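Section 3: Unpacking and Flattening a Rolled Map

You have a map that has spent years in a tube, and you can't wait to see it open. Good! This section gets you from tube to flat sheet with the Wevon humidity chamber. It covers single-sheet engraved and lithographed maps on paper. For maps backed with linen, skip ahead to Section 4, since the cloth and the paper move at different speeds and need a gentler approach.

Before you start

Clear a table that is at least twice as long as your map. Wash and dry your hands well and take off rings and watches. Have these ready: the chamber with its lid and rack, two sheets of blotter larger than the map, two sheets of smooth polyester web, the Fusska pressing boards, a soft brush, and a pencil. No pens anywhere near the table, please.

CAUTION: Old hand color can run. Outline color along borders is often the first to go, and green can be trouble for other reasons (see step 3).

Testing the color

1. Ease the first few inches of the map out of the tube. Don't pull from one corner. If it sticks, turn the tube slowly while a helper supports the loose edge.

2. Pick a spot of color near the margin, well away from the title cartouche. Touch it with a barely damp cotton swab for 3 seconds, then look at the swab under good light. Test every color on the sheet, one at a time, with a fresh swab for each.

3. Look at the back of the map behind any green areas. Brown staining there means the copper in the pigment has been eating the paper. Stop and talk to a conservator. Moisture will make it worse.

4. If any swab picks up color, stop here as well. Roll the map loosely around a wide tube, with the printed side facing out, and store it until you can get advice.

Note: Printed black lines almost never move. It's a real pleasure to see a copperplate line from the 1700s come through this test as crisp as ever – but test a bit of it anyway.

Relaxing the sheet

5. Pour 162 ml of distilled water into the chamber's base tray and lay the rack over it. The rack must sit clear of the water on all sides.

6. Place the rolled map on the rack, seam side down. Close the lid and set the dial to 1.

7. Wait 40 minutes, then lift one edge with a flat hand. Ready paper feels limp and cool and opens without any spring. If it still fights you, close the lid and check again every 13 minutes. Heavy atlas paper can take most of an afternoon.

CAUTION: Never leave a map in the chamber overnight. Mold gets going faster than you'd think. 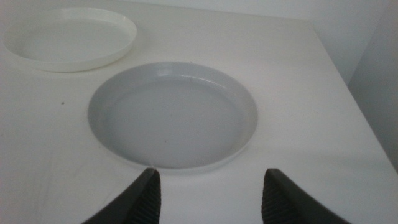
Brushing comes next, and it's the most fun part of the whole job, with coastlines and tiny villages coming up bright as the dust leaves. Work from the middle of the sheet out to the edges in short, light strokes, and keep off any tears. Loose scraps of paper that come away need a home right then, so keep a shallow round dish with a low rim within reach. A light gray one with a flat floor is ideal: pale flakes and dark specks both show up against it, and the rim stops them from sliding off. Label each scrap's position in pencil on a slip of paper and store them together.

Pressing

8. Lay one Fusska board on the table, then a blotter, then polyester web. Unroll the map face up on the web.

9. Cover with the second web, the second blotter, and the top board. Smooth each layer from the center with your palms.

10. Add the weights evenly. Change the blotters after one hour, again that evening, and once a day until they come out dry.

Note: A plate mark is the pressed-in line left by the copper plate, and collectors love to see it. Too much weight will flatten it away, so use only the weights supplied.

Once the sheet is flat, go to Section 5 for folders and storage.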